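2020-11-26, Tretivton

**Drinton opens its Herno collection to everyone**

Hi all! I'm Normunds Kuusk, I run data collection at Drinton, and I get to share the fun news: the first part of Herno, our set of household handling examples, is out today. It has 1000 short recordings of people doing small table chores with a hand-held gripper, the same jaws our robot arm wears (so what the hand does, the arm can copy pretty directly).

We started in April with 9 people in Tretivton and later added a second crew in Chisholm, which brought us to 36 homes. Everybody records at their own table, with their own stuff on it, and I love that part.

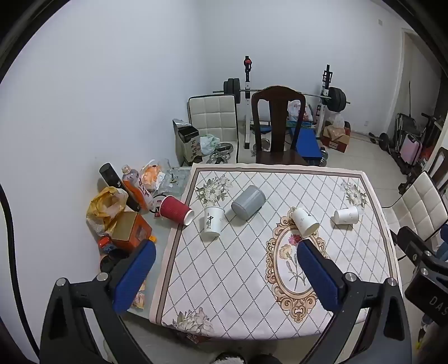
Cups are the task we get asked for most, so they make up the biggest share of this release. A learning system that has only met upright cups in a bare lab gets stuck fast, and we wanted plenty of variety. One table has a paper cup with black calligraphy standing up while the others lie on their sides, all on a flowered cloth except a red ribbed one just beside it, with a thermos and a drink bottle close by. More of that, please!

The recordings are free for schools and hobby builders. Companies can try them for 14 days and then write to us about a license (we're easy to talk to, I promise). Drawers and laundry come next, and we're still looking for homes in Chisholm.

Press contact: Normunds Kuusk, Drinton, Tretivton office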